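### 6.3 布をつかんだまま指が開かなくなったとき

衣類をたたむ作業の記録中に、手持ちグリッパの指が布を挟んだまま開かなくなることがあります。表示部にはエラー431が出ます。本節では、Brurkow製ハンドグリッパを使用している場合の復旧手順を示します。左右どちらのグリッパで発生した場合も手順は同じです。

> **警告**
> 布を引っ張って外そうとしないでください。指が急に閉じ、手指を挟むおそれがあります。

#### 6.3.1 症状の確認

次のいずれかに当てはまる場合は、6.3.2に進んでください。

- トリガーを戻しても指が動かない。
- 指は動くが、途中で止まり、再び閉じる。
- エラー431が表示され、記録が自動で停止する。

エラー166が同時に表示されている場合は通信の異常です。本節の手順では復旧しません。先に第8章を参照してください。 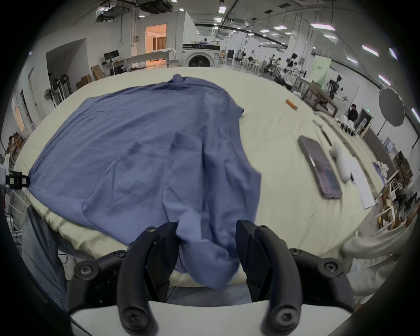
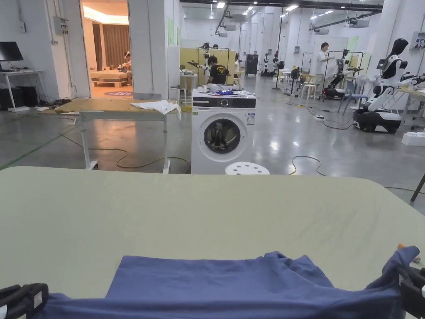
いずれも、青い衣類の一部をグリッパで挟んだ状態です。この姿勢で停止したときは、次の手順で布を外します。

#### 6.3.2 布の外し方

1. グリッパを動かさず、そのままの高さで保持します。
2. 周囲の人に停止したことを声で伝えます。卓上に手を出している人がいれば、離れてもらいます。
3. 記録ソフトSturitzの画面で「一時停止」を押します。「終了」を押すと、直前の区間が保存されません。
4. グリッパをゆっくり下げ、布を卓面に預けます。布に張力がかかっていると、手順6で指が跳ねることがあります。
5. グリッパの電源を切り、表示が完全に消えるまで待ちます。
6. 解除レバーを引きながら、指を片側ずつ手で開きます。
7. 布を指の付け根側から先端に向かって抜きます。

> **注意**
> 電源を切る前に解除レバーを引くと、駆動部の歯車が欠けることがあります。この破損は保証の対象外です。

手順2については、Prurksideの現場から指摘が寄せられています。Isakssonによれば、声をかけるだけでは足りず、隣で布を直していた人が気づかずに手を伸ばしたことが一度あったため、今は相手の返事を聞くまで次の手順に進まない決まりにしているとのことです。複数人で作業する場合は、この方法に従ってください。

#### 6.3.3 点検

布を外したあと、電源を入れる前に次の点を確認します。

1. 指の内側に糸くずや繊維が残っていないか。残っている場合はピンセットで取り除きます。エアダスターは繊維を関節の奥に押し込むため、使用できません。
2. 指の取り付けねじに緩みがないか。緩みがあれば付属の六角レンチで締めます。
3. 指を手で開閉したとき、引っかかりがないか。
4. ケーブルが布や卓の縁に挟まれていないか。

引っかかりが残る場合は、指を本体から外して清掃します。外し方は9.2を参照してください。

#### 6.3.4 再開

1. 指を全開にした状態で電源を入れます。
2. Sturitzの「原点合わせ」を実行します。指が2往復し、全開位置で止まれば正常です。
3. 布を挟まずにトリガーを数回操作し、画面の開度表示が追従することを確認します。
4. 衣類を開始位置に戻し、新しい区間として記録を始めます。停止した区間の続きとしてつなげないでください。
5. 停止した区間に「把持異常」のタグを付けます。

原点合わせの途中でエラー431が再び出たときは、使用を中止してください。グリッパに「使用禁止」の札を付け、累計開閉回数を控えたうえで窓口に連絡します。回数は保守画面の最下段に「1,835」のような数字で表示されます。

**補足:** 裾や袖口など生地が重なる部分では、この症状が出やすくなります。繰り返し発生する場合は、把持力の設定を一段下げ、指先だけで挟むようにしてください。設定を変更したら、作業記録に変更前と変更後の値を残します。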